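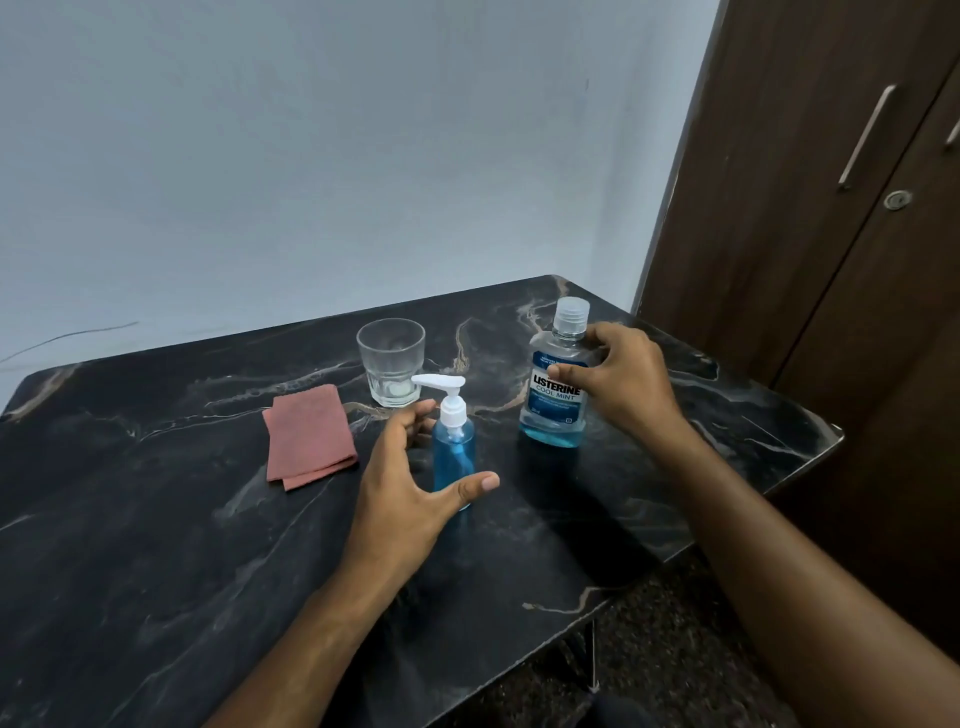

Washstand set: tumbler, folded napkin, pump bottle and mouthwash, handled with both hands.

Jindow Two-Arm Tabletop Unit
Demonstration visits at Bosulham

Order code: 2787
Supplied by: Trustton
Available to view: by appointment, and at the March open day

Overview

The Jindow is a two-arm robot for light work at table height. It is intended for training kitchens, care training suites, hotel schools and laboratories where small household articles have to be picked up, moved, turned and set down again without damage. It stands beside an existing table and needs no fixed bench.

Trustton supplies the unit complete with arms, grippers, stand, controller and operator's tablet. Tasks are taught by example. A person carries out the task by hand at the table, the movement is recorded, and the recording is prepared as a lesson which the unit then attempts under supervision. Visitors to the Bosulham demonstration room may watch each of these stages.

The demonstration room

The room is on the ground floor of the James Building, to the left of reception. It is furnished in the manner of an ordinary residential or hotel room. The table surfaces vary in colour and finish, and include both matt and highly polished tops. Lighting is by standard ceiling fittings, which are left on throughout the visit. Blinds are adjusted only at a visitor's request.

Trustton has found that purchasers gain most from a visit when they bring a short written account of the work they have in mind. Half a page is sufficient. The account should name the articles to be handled, the size and height of the table, and the person who will be in charge of the unit from day to day.

Programme of a visit

A standard visit is arranged as follows. Times are given on confirmation of the booking.

Arrival and safety briefing. Visitors sign in at reception and are given a badge, which must be returned on departure.

Hand demonstration. A member of the demonstration team carries out a tabletop task with both hands, at normal working speed. The washstand set is used for most visits. A second set, consisting of tea things, may be requested when booking.

Preparation of the lesson. The recording is reviewed on a large screen and divided into steps. Visitors may ask for a step to be repeated or taken more slowly.

Supervised attempt. The unit carries out the steps while an operator stands at the stop control. Attempts that do not succeed are shown in full and are not edited out of the session record.

Questions and discussion. Commercial terms can be discussed at this point or by separate appointment.

The washstand set

The set brings together articles that place different demands on a handling system. Clear drinking glasses are difficult for many sensors to locate, particularly on a dark or patterned surface. Folded cloth changes shape when touched. A pump dispenser has its weight low down and a nozzle that projects to one side, so that it is easily caught in passing. Capped bottles of liquid shift in balance as they are tilted.

The articles are ordinary retail goods and are replaced as they wear out or are used up. Brands may therefore differ from one visit to the next. Their appearance in the demonstration room does not indicate any connection between Trustton and their manufacturers.

Visitors who wish to see their own articles handled are welcome to bring them, subject to the following conditions:

Articles must be clean, and free from sharp edges.
Containers of liquid must be closed and must not be under pressure.
Medicines, and chemicals other than common toiletries, are not accepted.
Articles of particular value are brought at the owner's risk.

A visitor's article that has not been included in a recorded lesson will be attempted only if time allows. The result should not be taken as a measure of performance after proper preparation.

Specification

Arms: two, mounted on a shared column
Weight without stand: 37 kg
Controller: separate cabinet, floor standing
Operator's control: tablet, with independent wired stop button
Lessons held on the controller: 32
Gripper pads: removable, washable, supplied in pairs
Stand: wheeled, with locking feet
Power: standard wall socket
Network: wired connection needed for updates only

The unit is for indoor use on a level floor. Carpeted floors are acceptable provided that the locking feet are fully lowered. Deep pile should be discussed with Trustton before an order is placed.

Supplied with the unit

Column and arms, assembled and checked before dispatch
Wheeled stand
Controller and power lead
Operator's tablet and charger
Wired stop button
Two pairs of gripper pads
Printed operator's handbook
One day of instruction at the purchaser's premises

Tables, cabinets and household articles shown in the demonstration room are not included.

Limits of use

The Jindow is not a medical device and must not be used to wash, feed, lift or otherwise assist a person directly. It must not be used to prepare or give medicines. It should not be left running without a trained operator in the room.

Lessons prepared on one table will usually carry over to another of similar height. A marked change of surface may require a further hand demonstration. Trustton advises purchasers with glossy or strongly patterned tables to mention this at the time of enquiry, as reflections can affect the placing of articles. The advice is given without charge and, where photographs of the table are sent in advance, can normally be given before the visit.

Open day

The next open day will be held in March. Visitors do not need to book for the morning session, when the hand demonstration and supervised attempt will be repeated at intervals. The afternoon is reserved for those who have already submitted an enquiry. Places in the afternoon are offered in order of application.

Teaching staff may bring students to the morning session by prior agreement. One member of staff must remain with the group at all times. The room is not suitable for children under school-leaving age.

Lourenço Bragança, Demonstrations Manager, will give an introductory talk at the start of each session. The talk covers the purpose of hand demonstration, the care with which it needs to be carried out, and the errors most often made by new operators. These include moving faster than usual, covering the article with the other hand, and beginning a new step before the last has been completed. Copies of the notes will be available on the day.

"Purchasers tend to ask first about the arms," Mr Bragança writes in the introduction to the notes. "I would encourage them to give the same attention to the person who will stand at the table and show the work. A lesson is prepared from what that person does."

Visiting arrangements

Group size: no more than eight people in the demonstration room
Dress: closed shoes; loose sleeves and scarves to be secured near the unit
Photography: permitted during the hand demonstration; please ask before filming the controller screens
Access: step-free entrance from the car park side of the James Building
Refreshments: tea and coffee in the meeting room; no food or drink in the demonstration room
Cancellation: please give two working days' notice where possible

Visitors with a hearing or sight impairment are asked to let the team know when booking. A seat close to the table can be reserved, and the printed notes can be supplied in large type.

Loan and purchase

The unit may be bought outright or taken on a loan of one term. The loan includes delivery, setting up, instruction and collection. Gripper pads damaged in normal use during a loan are replaced without charge. Loss of the tablet or stop button is charged at list price.

Purchasers who have attended a demonstration visit may have the lesson recorded during that visit loaded on to their own controller before dispatch. The request should be made in writing and should quote the order code. Recordings which show a visitor's hands or belongings are released only to that visitor's organisation, and are deleted on request.

Service

Each unit is supported by Trustton from Bosulham. An annual inspection is included in the first year and may be renewed. Faults should be reported to the service desk with the unit's serial number and a short statement of what it was doing at the time. Operators should not remove the column cover.

Enquiries

To arrange a visit, please complete the demonstration enquiry form or write to the Demonstrations Manager, Trustton, James Building, Bosulham. Enquiries are acknowledged in writing.

Page last revised: 28/12/2021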